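Cornora grid tablecloth, sage green: a long-term review

By Keyvan Sadeghi

I don't trust tablecloths that are sold with a story. The Cornora listing has four paragraphs about slow mornings before it gets around to telling you what size the thing is, and by then I had already decided I wasn't going to like it. My wife had decided the opposite, so we own one. We've had it on the kitchen table since June, which is long enough to have spilled most of what we eat on it.

We bought the medium in sage with the white grid. It also comes in mustard and in a gray they call Fog. Ours cost more than any tablecloth I have paid for before, and it came folded in a cardboard sleeve with a ribbon. I would have traded the ribbon for a care label I could read without my glasses.

First, the color. Online it looked like a real green, somewhere near a garden chair. In our kitchen it's a good deal paler, a washed-out sage that goes grayish when the light is poor. I don't mind it. If you're ordering to match something, though, don't trust the website, and don't trust the little fabric square they mail you either, which was darker than the cloth we got. Dilruba Nanayakkara next door has the mustard and had the same complaint about hers.

Then the grid. Cornora says the lines are "drawn by hand, then printed," and I rolled my eyes at that. They do wander. None of them runs quite straight, and the squares come out a little different from one another. For the first week this bothered me a lot. I kept wanting to tug a corner and fix it. My wife pointed out that a perfectly ruled grid would look like graph paper, and that our old checked cloth showed every bit of crookedness because the pattern was so strict. She has a point. If you are the kind of person who straightens pictures in other people's houses, look hard at it before you pay. 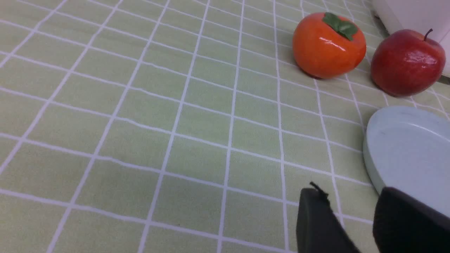 My main gripe is that it won't lie flat. The cloth has creases from the sleeve that survived a wash and one pass of the iron, and after that it settled into soft waves that come back wherever somebody leans an elbow. A plain cloth would hide this. With white lines running over it, you notice every rise, and you can see it around our persimmon and apple, where the grid bends along with the fabric. A hotter iron and some steam helped for a day or two. I've read reviews saying it relaxes with time. Mine has had the whole summer to relax.

It does make a decent background, I'll give it that. Anything orange or red looks good on it, and so does the pale blue crockery we already had. White dishes are fine too, if a bit cold. I would not put it under anything with a busy pattern. We have a set of flowered bowls from my mother, and with the grid behind them it's like reading two newspapers at once.

Stains, since that's what you want to know. Coffee came out with dish soap and cold water. Tomato sauce came out after a night's soak. Turmeric did not come out, and I don't hold that against Cornora, but their page says "shrugs off everyday spills" and in this house turmeric is an everyday spill. There is a yellow thumbprint near one corner that we now keep on the wall side. Grease from a frying pan lid left a faint mark that took three washes to go.

It has been washed 17 times by my wife's tally, which she keeps on the laundry room calendar because she knew I would complain. The green has faded slightly along the fold lines. The white lines have held up better than I expected, with no cracking and no peeling, and the hem is intact except for one loose thread that I snipped. It shrank a little the first time through, mostly in length. Cornora tells you to wash cool and hang dry. We used the dryer once, on low, and I wouldn't again.

The fabric is on the thin side. You can feel the weave, and it's pleasant under the hand, but it does nothing for the table underneath. A hot dish needs a trivet. Ours slides, too, on a varnished top. I put down a cheap grip liner from Vuninik, trimmed to fit, and the sliding stopped. I resent having to buy an accessory for a tablecloth.

For comparison, the Mazandarani linen we had before was heavier, lay down properly and looked dull. It cost 20 dollars less. I've also borrowed a wipe-clean one from Trekex, made for camping, and it handled turmeric without any trouble, but it smelled like a new shower curtain and my wife sent it back the same evening.

Would I buy the Cornora again? At full price, no. It is a nice-looking, slightly flimsy cloth with a waviness problem. On sale I could be talked into the mustard, if only because the turmeric would have somewhere to hide. My wife wants it on record that she would give it a higher score than I have.

Score: 6 out of 10

Update, 15th September: Cornora answered my email about the creases and suggested storing it rolled on a tube. I have it on a wrapping paper tube now and will try it again when my in-laws visit.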